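Mosteck TB-338 – Tampo técnico branco para bancadas de embalagem e conferência
Referência 338 | Linha Skutberg | Fornecido sem estrutura
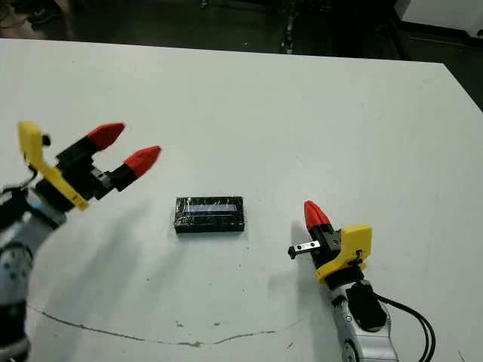 O TB-338 é um tampo de substituição para bancadas de trabalho da linha Skutberg, destinado a postos de embalagem, conferência de encomendas e pequena montagem. A superfície é lisa, de cor branca uniforme, sem veios nem padrão, e recebe acabamento mate nas duas faces. A escolha da cor obedece a um critério de contraste: um artigo pequeno e preto embalado em plástico transparente e brilhante, como o que se vê pousado no tampo, destaca-se do fundo mesmo quando a película está enrugada e reflete a luz na face superior. Para artigos claros ou translúcidos recomenda-se a versão cinzenta, com a mesma furação e os mesmos acessórios.

Construção
Núcleo em aglomerado de alta densidade, revestido nas duas faces com laminado compacto. As orlas são aplicadas a quente e fresadas com raio de 2 mm. O revestimento da face inferior tem a mesma espessura do da face superior, de modo a compensar as tensões e limitar o empeno em ambientes com variação de humidade. Os cantos são fornecidos retos; o corte de canto a 45 graus faz-se por encomenda e não altera a furação.

Furação e montagem
O tampo é entregue com furação cega na face inferior, compatível com as travessas Skutberg de segunda geração. Nas estruturas da primeira geração é necessário o conjunto de adaptadores Gisesano, vendido à parte. Os parafusos fornecidos são os únicos admitidos: um comprimento superior atravessa o núcleo e marca o laminado. Apertar primeiro os parafusos centrais, depois os das extremidades, sem aparafusadora de impacto. A montagem deve ser feita por duas pessoas, com o tampo apoiado de face para baixo sobre feltro ou cartão limpo.

Carga
Os valores de carga constam da etiqueta colada na face inferior e pressupõem distribuição uniforme, com todas as travessas instaladas. Para equipamentos com base estreita, por exemplo balanças de coluna ou prensas manuais, deve usar-se uma placa de repartição. Não instalar grampos de aperto diretamente na orla.

Limpeza
Pano de microfibra humedecido em água com detergente neutro. Resíduos de cola de etiquetas removem-se com álcool isopropílico, aplicado no pano. Não usar palha de aço, acetona nem produtos com cloro. As marcas de borracha preta saem com esponja de melamina, embora o uso repetido no mesmo ponto acabe por polir o acabamento mate.

Corte com lâmina
O laminado resiste à abrasão normal de caixas e paletes pequenas, mas risca com x-ato. Quem abre encomendas no posto deve acrescentar a base de corte Mercado, disponível em 2 formatos. A base assenta por atrito e retira-se sem ferramenta.

Conteúdo da embalagem
Tampo TB-338
Saco de parafusos
Folha de montagem
Protetores de canto para transporte (a retirar antes da fixação)

Opções
Versão cinzenta
Passa-cabos, posição à escolha do cliente
Régua de encosto posterior
Conjunto de adaptadores Gisesano

Garantia e entrega
Garantia de 3 anos contra descolamento de orlas e defeitos do revestimento. Ficam excluídos os danos por calor, por lâmina e por montagem com parafusos não originais. As encomendas com corte de canto ou passa-cabos não admitem devolução. As entregas de dezembro estão sujeitas ao calendário de inventário do armazém.

Apoio técnico: Desmond Marchetti
Orçamentos e quantidades: Loretta Gallagher
Ficha revista em quarta-feira, 27 de novembro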